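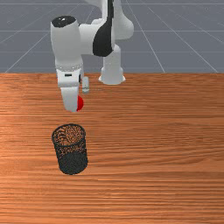
Tahsin Pathirana wrote in to ask whether the deposit on a Toltcombe allotment comes back if you leave before the year is up. It does, in full, as long as the plot is clear and the key has been returned.

How big is a plot?
A full plot is 200 square yards. Half plots are let first to new tenants, and you can ask to move up after one season.

How long is the waiting list?
There are 163 names on it at present. Plots mostly come free in February, after renewals go out. We will email you when you reach the top, and you have two weeks to answer.

Can I put up a shed?
Yes, one per plot, no taller than seven feet. Send a sketch to Ha-rang Geum at the site office before you start. Greenhouses need the same approval - polytunnels do not.

Is there water on site?
Taps are on from April to October. Hoses may be used for filling barrels but not left running on beds. The tank by the lower gate holds 3,000 gallons and is for everyone.

Can I keep chickens?
Hens are fine on plots along the east fence. No roosters.

Are bonfires allowed?
Only from November to February, and only after 4 p.m. Don't burn treated wood or plastic.

Can I share my plot with a friend?
Yes. Give us their name so they can be added to the gate list. The tenancy stays with the person who signed for it.

What if I can't get to my plot for a while?
Tell the office. We can hold it for up to three months if the rent is paid.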